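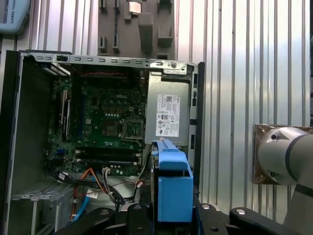

Meirion Wynne wrote to me that old office desktops aren't worth opening, you just buy another one and get on with your life. Well, Meirion, I've got more than 14 of them stacked up in the shed, so I'm opening them!

Welcome to the Prustley page of the gallery. I started taking old computers apart in March, mostly because a friend at Morgan was clearing out a back office and asked if I wanted "a couple" (ha). I clean them up, swap parts between them, and the good ones go to the homework club in Cindow. The rest get stripped for spares, and my shelves are now full of labeled tubs.

Only the one picture up so far, I'm slow at this - click it for the big version.

Dell desktop, side panel off. The CPU socket is empty with the metal retention frame around it, and the black memory slots run along underneath. I love a dark green board, it just looks like a proper computer to me. The bright blue plastic piece in front is a drive caddy, and I'm always glad to find one of those because they go missing more than anything else. The light blue cable down at the bottom is SATA. I have a whole tub of SATA cables and can never find a long one.

For anyone doing this at home: unplug it first, hold the power button for a few seconds, and take a photo of the cabling before you pull anything. I skipped the photo on my second machine and spent an entire evening with the front panel wires and a flashlight. Also, put your screws in a muffin tin - the carpet eats them.

Ieuan Lloyd asked what I use for dust. A soft paintbrush and a hand blower, out on the back step. He swears by the Bonen brushes but mine came from the kids' art box and it's fine.

More pictures when I get to the next stack. If you have spare drive caddies, leave a note in the guestbook and I'll come and get them.

Last updated August 2019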